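Toys & Collectibles > Cleaning and Repair

Sticky arms on my old Rutden Rangers figures, can they be saved?

2,310 views

MarshmallowFort

Hi everybody! First post, so go easy on me. I finally got my old toys out of my parents' attic in May, and mixed in with the board games and one very flat stuffed walrus was my whole set of Rutden Rangers. I was completely nuts about these as a kid. I had the lunchbox, I had the bedsheets, I had the record with the story on it where you turn the page at the beep. The bedsheets are gone but I still have the record!

Anyway, the figures. The torsos are hard plastic and they look great, a little dusty in the joints but the paint is good. The arms and heads are the soft, bendy kind of plastic, and those have gone tacky. Not gooey exactly, more like the back of a sticky note that's been on the fridge for a year. Everything clings to them, dog hair especially. The worst is the lady with the orange helmet, who had been lying on the dashboard of the Traltley Cruiser all this time. When I picked her up, her arm had left a dent in the dashboard! Like it had melted its way in. There's a shiny groove there now the exact shape of her elbow.

I wiped one arm down with a damp paper towel and it felt better for a day, then it was tacky again. My sister says to use baby powder. My neighbor says nail polish remover, which makes me nervous. I'm not selling any of this, I just want to put them on the shelf over my desk and be able to pick them up without going "ew."

So, what is this stuff, is it bad for me, and how do I get it off without wrecking the paint? And is the Cruiser going to get worse, or is the dent just the dent?

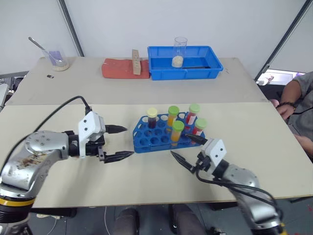
AtticDweller: please please please don't put nail polish remover anywhere near them! I did that to a figure once and the face came off on the cotton ball. The whole face, eyebrows and everything. I still feel bad about it.

What you have is plasticizer coming out of the soft vinyl. Makers mix an oily additive in to keep the plastic bendy, and over the years it works its way to the surface and sits there. Heat speeds it up, so an attic is a rough place for a soft-armed toy to spend its retirement. The same oily stuff attacks some kinds of hard plastic, and I'd bet that's what happened to your dashboard. If you've ever seen an old fishing tackle box with a rubber worm melted into the tray, it's the same deal.

My routine:

Take off anything that comes off. Helmets, capes, backpacks, and especially anything made of paper or cloth.

Fill a bowl with lukewarm water and a squirt of plain dish soap. No hot water, since the heads on these can go soft and then they sit crooked forever (ask me about my crooked Ranger captain).

Go over the vinyl parts with an old soft toothbrush. Be gentle over the paint. I don't soak the whole figure because water gets into the torso through the hip joints and takes ages to come back out, and some of the Rutden ones have a metal pin in the waist that rusts.

Rinse, pat with a towel, and let them stand on a rack overnight with a fan going.

I did a whole box of them at my kitchen counter with the radio on and had a very nice time, to tell the truth. It does come back though! I do mine again whenever they start to feel tacky, and each time it takes longer for them to get that way. A few have been fine for years and I've got one stubborn little guy who needs a bath every summer no matter what I do.

As for whether it's bad for you, I'm no doctor. I wash my hands afterward and I don't let the toddler chew on them. Also don't eat chips while you're handling them, but that's just good manners.

GlueGunGary

baby powder works fine, been doing it forever, just dust it on and brush it off

MarshmallowFort

Thank you both! Does the powder do anything to the paint, or does it just sit on top?

GlueGunGary

sits on top. gets in the joints a bit. looks ok from across the room

UdwoodPlayroom

I'm going to disagree a little on the powder. It soaks up the oil for a while, so they feel nice, but then you end up with a pasty gray layer in every crease, and on the Rangers the creases are where all the good sculpting is. I bought a lot at the Udwood swap meet that somebody had powdered every year, and I spent most of a weekend with wooden toothpicks getting it out of their little fists. If you must, use a tiny bit of cornstarch, brush it off after 20 minutes, and then wash them. I only do it on really bad ones.

Check which version you have, too. Look between the shoulder blades for the mold number. The ones marked 181 are the later run, and in my experience their arms get much stickier than the earlier ones. I don't know if Rutden switched suppliers or what. I've asked on every board I belong to and gotten a different answer on each one. The early ones have a bare back with only the company name on the foot. My early ones are barely tacky at all, and they lived in a garage!
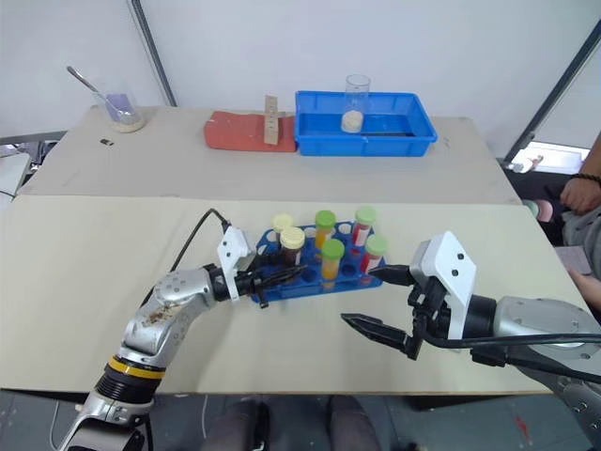 Capped sample tubes in a blue rack.

Now for the Cruiser. The dent is the dent, sorry. The plastic there has been softened and pushed aside, so it won't pop back. But it should stop getting worse once you keep the arm away from it. Wash the groove with the same soapy water so there's no oil left sitting in it, dry it well, and then leave it alone. Don't sand it! I sanded mine thinking I'd buff it smooth, and all I did was make a big cloudy patch right where the speedometer sticker used to be. If it really bothers you, park the lady with the orange helmet in the driver's seat with her arm up, and it hides the spot nicely.

For the shelf, two things matter more than any cleaner:

Keep them cool and out of the sun. If the shelf over your desk gets afternoon light, pick another shelf. And don't put them under one of those warm little display lamps.

Don't let the soft parts touch anything. Not each other, not the vehicles, not a painted shelf. I stand mine on squares of plain glass from cheap picture frames. Also, skip the sealed plastic bags. People zip them up thinking it keeps them safe, and the oil just collects in there with nowhere to go. I use a cardboard box with each figure wrapped in acid-free tissue, and I change the tissue when it gets see-through spots.

One more on the record, since you mentioned it. If it's still in the original Rees sleeve, the clear inner one, get it out of there and into a paper sleeve. Mine stuck to the vinyl and left a haze that plays as a crackle all through side 2, including the beep.

MarshmallowFort

Oh no, it IS in the clear sleeve. Going to look right now. Also they're all 181s, every single one, so that explains a lot. Soap bath tonight, and I'll come back and tell you how the orange helmet lady did!

AtticDweller

Test the soap on the bottom of a foot first if you have any with the silver boots. The silver rubs off if you so much as look at it.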